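Learned policy for PC teardown: is the "98%" in vendor demos a control result or a perception result?
Robotics software > Manipulation
Asked in August, viewed 3064 times

Ghada Chidiac

I've been asked to decide whether we replace our hand-written teardown sequences with a learned policy, and I'm having trouble believing the numbers I'm shown. Hoping somebody who has run one of these can tell me where I'm being unfair.

Our current stack is boring. A behavior tree picks the next part, a pose estimator finds it, a planner gets the arm above it, and a small force loop does the pull. It works on the tower models we have templates for and falls over on the ones we don't. The pitch for the learned version (Zundis is the package we tried, but I've had the same pitch from two others) is that we feed it 4000 demonstrations and it sorts out the seeing and the pulling in one network, with no templates.

We didn't have 4000. We had 2473 after throwing out the ones with bad timestamps. On add-in cards it does well as long as the card is where it was in training. Move the card over one slot and the gripper still closes at the old spot, or stops short with the fingers open. To me that looks like a policy that has memorized a trajectory and glances at the picture now and then.

The wrist view during the card grasp, which is one of the inputs the network gets:

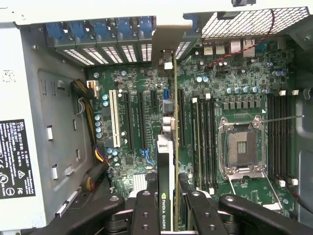

Joelle Kanaan wrote under my first draft of this that I was blaming the network for a data problem, and that 2473 demos with the card in the same slot are really one demo recorded 2473 times. Fair, and I've added some variety to the set, but then I'd like somebody to explain what I'm buying. If I have to enumerate every slot and every chassis in the data, I've written templates again, only slower and without being able to read them.

The other thing that bothers me is how success gets scored. The built-in evaluator marks an episode as a success when the gripper width stays above a threshold while the arm goes up. It doesn't check what is between the fingers. It doesn't check whether the retention latch was released first or whether the slot came along with the card. I wrote my own check and the score dropped a long way.

The fixed camera is the second input. I assumed it would settle the "which slot" problem, but from outside the case, the arm covers the part of the board we care about for most of the approach.

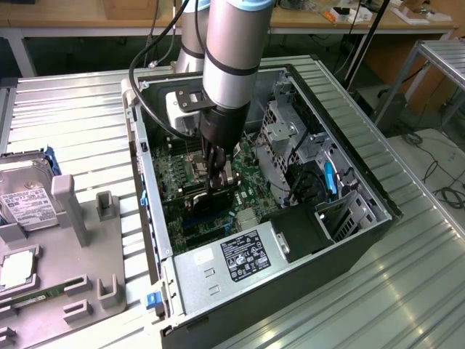 I tried masking that second input completely at inference time and the card success rate didn't move. So either the policy learned to ignore it or it never carried anything useful. I don't know how to tell those two apart without retraining, and a full retrain is 14 hours on our machine.

What I want to know:

Is there a sane way to measure whether the policy is using perception at all, short of moving hardware around by hand all day?

Has anybody kept the classical planner for the approach and used a learned part only for the last bit of contact? Did the handoff cause trouble?

Does anybody trust an end-to-end policy near an open CPU socket? I don't, and I'd like to hear I'm wrong.

Edit: please don't suggest a bigger model. I've had that one already.

Joelle Kanaan

I'll take your points out of order.

On measuring it: you don't need to retrain. Run the policy offline on logged episodes and swap the images between episodes while keeping the joint states in place. If the predicted actions hardly change, it's steering on joint state. Then do the reverse, real images with shuffled joint states. It takes an afternoon to script and you'll get a per-timestep plot that shows where in the motion the pictures matter. On ours they mattered for a short stretch just before the close and almost nowhere else. Offline numbers won't tell you the closed-loop success rate, so don't quote them to your boss as if they do.

Your masking test is weaker than you think. Blacking out a camera gives the network an input it has never seen, and whatever it does then is hard to interpret. Swap in a view from a different episode at the same phase.

Also, try dropping joint position from the inputs and training on one task only. It'll get worse on the easy cases and that's fine. You want to see whether it gets better on the moved card.

On the hybrid: yes, we do that, with Relta for planning and a small policy that owns the last stretch. The handoff was trouble for a good while. The planner arrives at rest and the demos never did, because a person teleoperating doesn't stop dead above a part. So the policy woke up in a state it had no data for and sat there shaking. We fixed it by re-recording demos that begin from the planner's end pose, with noise added to it. Boring work.

On the socket: no. I have a keep-out volume in the planner and a velocity clamp below the policy, in a separate process that the policy can't talk to. If you let the network run anywhere near the pins without that, you're relying on the average case.

conneely_refugee

We used the Conneely driver with Zundis and half of what we called policy failures were stale camera frames. The driver hands you the last frame again if the new one is late and it doesn't tell you. Check your timestamps at inference too, you only mention cleaning them in the training set.

Can't help with the rest. I went back to behavior trees and I'm not sorry.

Ghada Chidiac

The image swap is a good idea and I'm annoyed I didn't think of it. First pass on the card episodes: the fixed camera does next to nothing, the wrist camera matters late, much as Joelle describes. Checked for stale frames as well and there are some, more than I'd like - though not on the runs where the card was moved, so that isn't my explanation.

I'm leaning toward the hybrid. I still don't see who is getting 98% on chassis they haven't trained on, and if anyone from the Celo forum wants to post their evaluator code here, I'll read it.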